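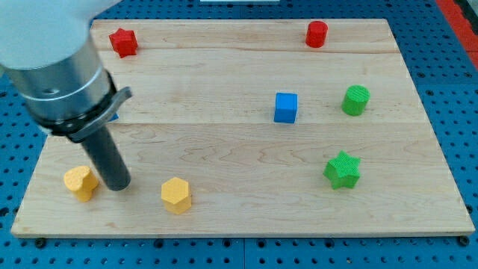 ### 4.2 Greasiness and how much cream people use

Short version: the people who call a hand cream greasy are mostly the people using too much of it. Not all. See below.

Replies came from 681 people, all of whom had one of the two creams at home, Utlow (thick, in a tin) or Nolte (thin, pump bottle). Same price bracket, both unscented. We asked them to use the cream as they normally would for five days, then weigh what was left on a kitchen scale. Kitchen scales are not great for this. Small amounts get rounded away, so the light users are probably lighter than they look in our tables.

Tin users scooped more per go than pump users pressed. Expected. What we did not expect was that tin users also put cream on less often, so the daily totals came out closer than the per-go amounts suggest. Pump users seem to top up all day, after every hand wash, at the desk, on the bus. One wrote that she "couldn't walk past the bottle".

Greasiness was scored on a plain scale, not greasy to very greasy, no numbers shown to the reader. Scores went up with amount per go, for both creams. Frequency made almost no diference. Timing of the question did matter: asked straight after use, nearly everyone moved one step towards greasy, and by the evening most had moved back. We kept the evening score as the main one. Ferraro argued for the earlier score, on the grounds that it is the moment people decide whether to buy again, and she may be right. Both are in the appendix.

Dry skin muddies things. People who said their knuckles cracked in winter used more cream and complained of grease less. Either the cream sinks in faster or they simply mind less. We can't split these two with the data we have, and the questionaire did not ask.

Left out: 38 replies with a weight higher after than before (lid left on, we assume, or the wrong tin), plus anyone who shared the cream with somebody else in the house. Sharing was commoner in the Tirnitz group than in Beselach. No idea why. Leaving the sharers in does not change the direction of any result, only makes the spread wider.

The April round will use a smaller tin and a measured scoop. Pump stays as it is. Also adding a question on rings and watches, as several people raised it in the comments box: cream collecting under a ring feels greasy long after the rest of the hand is fine.

**Figure 2.** Colourful toy blocks on a pale maple board, set on a blue pegboard table.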